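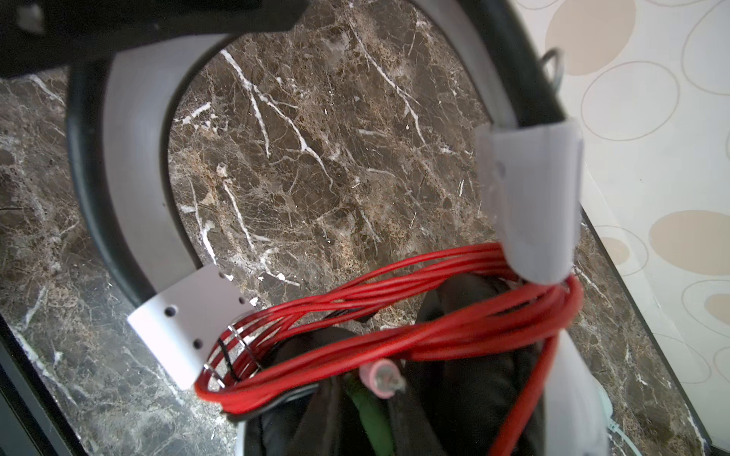
Week 4 handout: Can a machine do the chores yet?

Welcome back, and thank you to everyone who stayed behind last time to argue about dishwashers (I enjoyed it very much, and I have stolen several of your points). These notes go with this week's lecture and are meant to be read beforehand, with a cup of tea if at all possible. There is a short piece of work at the end, so please don't stop at the interesting bit!

Let us begin with a job most of us do half asleep, wiping down a marble worktop. You pick up the cloth, you squeeze it, you move the kettle without really thinking about the kettle, you go round the fruit bowl, you notice a sticky patch with your fingertips before you have seen it, and you press a little harder there. Then you chase the crumbs to the edge and catch them in your other hand. I timed myself at home and it took less than a minute, including a pause to eat a grape.

Now try writing that down as instructions for a machine. The wiping itself is the easy part, and a decent arm can sweep a cloth back and forth all day long. Seeing the surface is harder than you would think. Polished stone throws back the light from the window, and a veined pattern is full of lines and flecks which look, to a camera, a good deal like crumbs and spilt milk. Dark marble is a particular nuisance, and so is glass. A plain matt board in a laboratory is a much kinder place to work, and you should always ask which of the two you are being shown when somebody plays you a video.

Then there is touch. The hand does three or four things at once: it holds, it feels, it judges weight, and it forgives small mistakes by giving way a little. Most grippers do the first of these well and the rest patchily. You can add sensors, of course, and people do, but every sensor wants power and a way to send its signal back, and all that wiring has to get past joints that bend and turn. Anyone who has nursed a machine through a long afternoon will tell you how much of the time goes on cables.

For our shop-floor comparison we shall use the packing line at Westerberg, which some of you will remember from Week 2. The arm there lifts the same carton from the same spot, 1,000 times a shift, and it stumbles on 12 of them. That sounds splendid, and for a packing line it is perfectly good. A person walks over, straightens the carton and presses a button. But suppose a kitchen robot dropped things at the same rate, and the things were your glasses. How long would you keep it?

The second case is the Akmont household trial, where an arm was given 24 everyday tasks in ordinary homes. Folding tea towels went badly. Opening drawers went rather well, until it met a drawer that stuck, and you will find the full table in the reading pack. Please look at the column headed "help given" before you look at the column headed "completed", as the second means very little without the first.

My own view, which you are warmly invited to disagree with, is that machines can do a good many pieces of chores and very few whole ones.

Before the seminar, choose one chore you did this week and write 200 words on the moment in it where a machine would most likely get stuck. Be as fussy as you like about details. Bring it on paper, please, as the projector in the small room is still sulking.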